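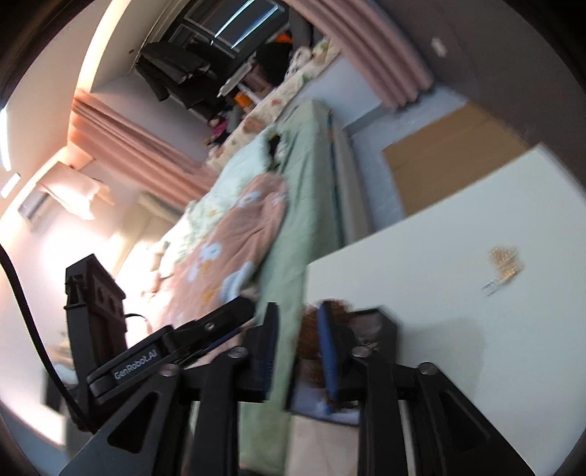

Bedroom with pink curtains and a white table.

Plisdale sleep diaries, read me first

Hello! I'm Lindiwe Mabaso and I put this little dataset together over one long May, when I got curious about how people in Plisdale sleep (badly, mostly). It holds 581 diary entries, one row per night, all typed up by me from paper forms.

What's in a row: bedtime, time up, number of wakings, and a free text note. My favourite column is the notes – lots of foxes, and one very long grumble about a neighbour's boiler.

Of the lot, 523 have every column filled in. The rest are missing a bedtime or a waking count, and I've left those cells blank. Please don't read a blank as zero!

Times are 24 hour. Naps aren't in here, sorry. Themba Van Wyk checked my typing and caught 7 slips, all fixed in the version dated Jul 26, 2023.

Use it for whatever you like, just mention Plisdale somewhere. Spotted a mistake? Drop me a line with the row number.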